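Kitchen and break room check – Prillik, first floor
October round. Checked by Pantelis Psarras
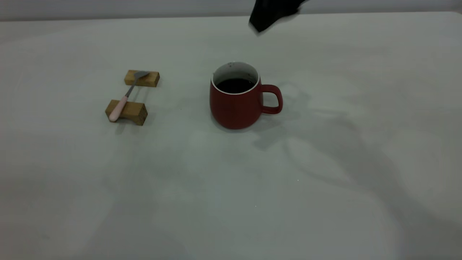 Mugs and crockery come first this time, as the last round left them until the end and they were done in a hurry. Look for chips on the rim, cracks running down from the handle and crazing inside where tea stains settle. A dark glaze makes this harder: with a deep red mug on a pale table the outline shows up well, but a hairline crack on the mug itself can be missed, so run a thumb round the rim and hold it near the window. Anything chipped goes in the box marked for disposal, not back in the cupboard.

1. Crockery free of chips and cracks
Partly. Two side plates removed. Bowls fine.

2. Kettle, flex and plug
Pass. Limescale inside the spout, descale before the next round. Test label in date.

3. Microwave
Pass. Door closes properly and the seal is clean. The turntable was greasy and has been washed.

4. Fridge temperature
Pass at 3 degrees. The thermometer had slipped behind the salad drawer – please leave it on the middle shelf. Unlabelled tubs were thrown out at the end of the day, as the notice says.

5. Hot water at the sink
Fail. It took 30 seconds to run warm and then came out very hot. Reported to Yalçınkaya, who look after the boiler. A warning label has been put above the tap until they come.

6. Floor and mats
Pass, with a comment. The mat by the sink curls up at one corner. Flattened for now, replace if it lifts again.

7. Cleaning products
Fail. Descaler was on the open shelf next to the sugar. Moved to the low cupboard and the key returned to reception. The Lasska data sheet is missing from the folder, new copy requested.

8. Fire blanket and extinguisher
Pass. Both on their hooks and nothing stacked in front. The extinguisher pin and seal are in place.

9. Sockets
Pass. The phone charger left in by the toaster has been unplugged. Nothing to be charged on the worktop, please use the Cellport unit in the corridor.

10. Bins
Pass. Food bin lid is stiff but closes.

Still open: items 5 and 7. Item 5 to be checked again within 20 days, or sooner if Yalçınkaya have been.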